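Evimthorpe Community Judo -- progress report, second period
To: Li-hua Yu, Dimar Fund
From: Lachlan Trevaskis
Thu 6 February

Li-hua, sorry this is coming in right at the deadline. Figures first, then the rest.

Enrolled at the end of the period: 244
Of those, under 16: 70
New to judo since the last report: 49
Coaches working toward the next certificate: 2

Mats
Done. The old mats are out of the main hall and the new ones are down. Big difference for breakfall work, the adults especially. A few of the over-50s who had been sitting out the throwing half of class are now doing all of it. Storage is still tight. The old mats are stacked in the back corridor until the school in Yimyam can send a van. They want them for their wrestling club and we said yes, no charge. If you need that in writing as a disposal of grant-funded items, tell me which form. They weren't bought with Dimar money but the hall said to check.

Beginners' course
Ran as planned, evenings, adults in one half of the hall and teens in the other. First sessions are all falling and rolling, then grips, then hip throws on the crash mat. Newaza (groundwork) comes in earlier than it did last time. We moved it up after people told us they felt safer starting on the floor. Attendance dipped when the heating failed and came back once it was fixed. Drop-outs mostly told us it was work shifts. Two parents said the early slot is too early to get there from Cendel by bus, so we are trying a later start.

Gradings went ahead. Everyone who was put forward had the time on the mat and the basic throws. A couple of people will need to redo the left-side work and they know that. No complaints about the marking, which is a first.

Injuries
One sprained finger, one sore shoulder, one bumped nose. All written up in the accident book the same evening. Copies on request. Nobody was off for more than a couple of classes.

Coaching
Slower than I'd hoped. Both trainee coaches have finished the classroom part and the safeguarding module. What is left is supervised hours, and we can only give them so many while there is one senior coach per session -- that's me, mostly. I have asked the Yimyam club if they can pick up some hours on their Saturdays. Waiting to hear. If they say no, the certificates slide into the next period and I'd ask you to carry that line of the budget over. The money isn't spent and won't be spent on anything else.
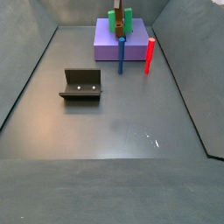 Colored blocks and pegs in a gray, open-topped enclosure.

Schools sessions
Good and bad. The Cendel primary has asked us back for another block, same teacher, same classes. They get games-based judo: pulling, balancing, turtle turnovers, no standing throws. The kids love the turnovers. The high school in Evimthorpe has not answered since the PE head left. I've called and emailed and dropped a letter at the front desk. Will try one more time then offer the slot to somebody else, unless you'd rather it stayed with the high school as per the agreement. Please let me know, I don't want to be in breach over this.

Women's class
Not in the original plan but it has grown out of the beginners' course. A group asked for a session of their own and the hall had a gap. No extra cost to the grant so far, the mat fees cover the rent. Some of them now come to the mixed class as well. I would like to put it into the next application properly, with its own line for a coach.

Money
Spreadsheet to follow, the hall's invoice came in wrong and I've sent it back. In short: mats came in under, coaching under (see above), rent over becuase the hall put its rate up. Kit is on budget. We bought loan suits in small sizes, which always go first. Taken together we are still inside the total. I would like to move part of the mat underspend over to rent and need your OK before I do.

Problems
The heating, mentioned. Hall bookings -- we lost a few evenings to exams and got some of them back as Sunday mornings, which suited the juniors fine and the adults not at all. The waiting list for the under-16s is real now and I can't shorten it without another coach on the mat. So it all comes back to the coaching hours.

Next period
Finish the supervised hours. Second beginners' course, later start time. Cendel school block. Friendly contest with Yimyam, juniors only, short bouts, everyone gets at least a couple of fights. First aid refresher for all the coaches, which is booked and payed for.

Need from you: a yes or no on the rent money, a yes or no on the high school slot, and the form for the old mats if there is one. Phone is best, I'm on the mat most evenings but free before lunch.

Lachlan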